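Skukel (method)

From the Fahmy open robotics wiki. Stub upgraded to full article 2023-07-19. Some sections still need sources.

Skukel is a method for teaching robot arms to handle cloth from recordings made by people, with no robot in the room. A person holds a pair of grippers, one per hand, and does a chore. The grippers record. A policy is trained on the recordings afterward and then run on a two-armed robot fitted with matching fingers. Developed at Vinberg, first written up in a short July report, later extended with the Wullow clothing set (see Data).

The name covers both the collection routine and the training recipe. Older pages use it for the recipe only. Both uses are still around and it does cause confusion.

Background

Cloth is hard for robots. A mug has one shape. A sweatshirt has as many shapes as there are ways to drop it, and most of its surface is hidden in folds at any given moment. Early work mostly used a single flat towel on a plain table, seen from above. Results were good on the towel and poor on nearly everything else.

The usual way to get training data was teleoperation: an operator drives the robot remotely and every motion is logged. Slow. Operators get tired, the arms lag, and the robot has to be carried to wherever the laundry is. So most datasets came from one lab with one table. Policies learned the table as much as the task.

Hand-held grippers get around part of this. They weigh little, they go into a backpack, and a person can feel through the handle when the fabric catches. The tradeoff is that nothing stops a person from moving in ways the robot arm cannot follow, see Limitations.

Collection

Each session is one person, two grippers, one room. Sessions take place in ordinary bedrooms. Collectors are told to leave the bed and whatever is on it the way it is, to work at their usual speed, and to start every garment from a bunched pile. No pressing flat first. A session ends after 50 garments or when the collector has had enough, whichever comes first.

The view is wide angle and taken from the gripper itself, so that the fingers always sit in the same part of the picture. The training code relies on this. If the mount slips during a session the recordings are thrown out, since the fingertips no longer line up with the calibration.
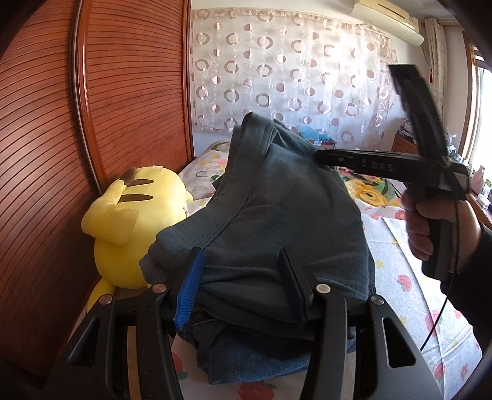

Folded knit garment between the fingers of one gripper during a two-handed session, with the second gripper held upright at right. A wire hanger lies beside the garment.

Two-handed recordings are kept in pairs and synced by timestamp. The hands are not given fixed roles. In practice most collectors settle into a pattern where one gripper pins and the other travels, then swap partway through a garment without noticing. An early version of the method tried to force a "holding hand" and a "moving hand". Dropped after the first round, collectors kept forgetting.

Data

The Wullow set is the main public collection. It has 1000 paired recordings from 109 bedrooms. Covers shirts, pants, sweatshirts, a few skirts, and putting clothes on hangers. Socks were left out. Each recording carries one label for garment type and one for outcome (folded, hung, given up). The "given up" recordings are included in the release but not used in training by default.

Garment type is labeled by the collector, at the time, because reviewers working from video alone disagreed too often. A bunched pair of sweatpants and a bunched sweatshirt look about the same from close up.

Training

Input is the image from each gripper plus how far its fingers are open. Output is a short run of future motions for both hands, relative to where each one is now. Relative motion matters here. It means the policy never needs to know where the bed is, only where the gripper should go next.

The policy predicts 8 steps at a time, carries out the first half and predicts again. Shorter runs made the arms hesitate near thin edges. Longer ones had them folding fabric that had already slid away. The report gives no full comparison, just says the value was picked by hand.

No cloth model is used, no simulation either. There is a separate small network that guesses whether fabric is between the fingers. It was added late and only triggers a retry.

Results

The July report tested on a robot in rooms that were not in the training data. Main findings, in short:

Variety of rooms counted for more than number of recordings. A policy trained on many rooms with few recordings each did better than one trained on the same number of recordings from a handful of rooms. This is the most cited part of the report.

Patterned bedding was a problem at first. The policy would reach for printed shapes on a spread as if they were the edge of a sleeve. The effect shrank a lot once enough patterned bedding was in the set, but did not dissapear.

Thick knits were easier than thin shirts. Thin fabric tends to slip out when two layers are pinched, and the policy often fails to see that only one layer came along.

Hanging was worse than folding throughout. Wire hangers turn when touched, and their thin outline gets lost against busy backgrounds. Most failures came while feeding the first shoulder in.

Limitations

Reach. People lean, twist and step around the bed, while the test robot stands in one spot. Recordings with motions outside the arm's range are filtered before training, and the filter removes more two-handed hanging than anything else. Probably part of why the hanging results are weak.

Light. Bright windows wash out the picture when the gripper swings toward them. Collectors were asked later on to work with their back to the window where possible, which helps the video but makes the rooms less varied.

Force. Squeeze is not recorded, only finger opening. The robot has no way to learn that a delicate knit should be held softer than denim. A version with force sensing has been talked about at Vinberg, nothing is released.

Speed. The robot runs well below human pace. The recordings are slowed down before training and the policy inherits that.

Later use

The collection routine has been reused for bed making and for packing bags, with mixed results. The packing work swaps the finger pads for softer ones and keeps everthing else. A one-handed variant exists but has no write-up, only a folder of notes on the Fahmy file server.

See also

Wullow clothing set
Teleoperation
Imitation learning
Deformable object handling
Parallel gripper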